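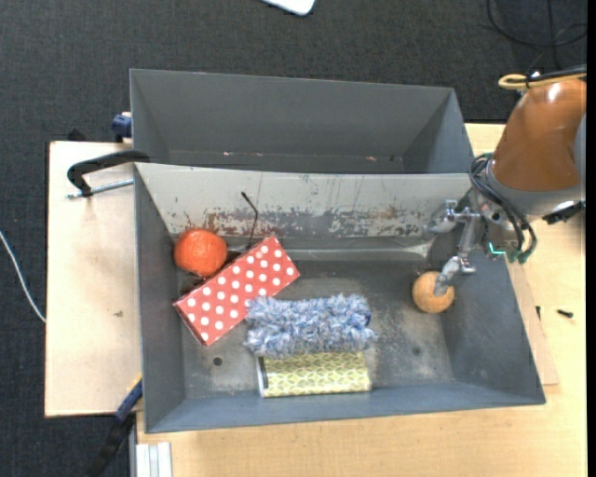
The arm at work over the front bin, Tapley open day, 03/04/2018.

Got to the Tapley open day late, parking was a mess, so this is from notes typed up the same night. The picking demo was in the back room. The engineer running it gave me maybe ten minutes between groups and asked not to be named, fine by me.

First question was the obvious one, why two bins. "One to pick from, one to put in. Then we swap and it goes back the other way. It can run all night like that and no one has to reset anything."

And the stuff in the bin? A polka-dot box, something fuzzy in blue and white, a ball that looks like wood. "Dollar store, mostly. We want things that don't match. If you only give it boxes you get a robot that's good at boxes."

Worst item? No hesitation. "Anything fuzzy. The camera can't tell where it ends. The fingers close and you've got a pinch of fluff and no object." Balls are the other headache, they roll off into a corner and the arm has to go in along the wall after them.

Which explains the paint. The far wall of the front bin is chipped and scuffed rusty brown all along the lower part. I asked if that was the gripper. "Some of it. The bins came to us used, from the Widcombe site, so I can't take all the blame." They're held with clamps, and I asked about that too. "If a bin moves even a little, everything we measured is wrong. Clamps are cheap."

Numbers. The run before my group was 121 tries, and almost 60 of those were on the hard stuff, by the engineer's own sorting. How many worked? "Ask me when I've looked at the log." Fair enough, tho I did ask twice.

The software is called Gruleo, written in house. Dimulmont is paying for part of it and wants it for returns, the kind where a customer sends back a bag of who knows what. "That's the real job. Mixed junk, no labels, nobody sorted it for you."

When? "Two years if you ask me. Ask sales and you'll get a differnt answer."

Next group was already in the doorway so that was it. Somebody's kid wanted to know if it could pick up a sandwich. "Once," the engineer said.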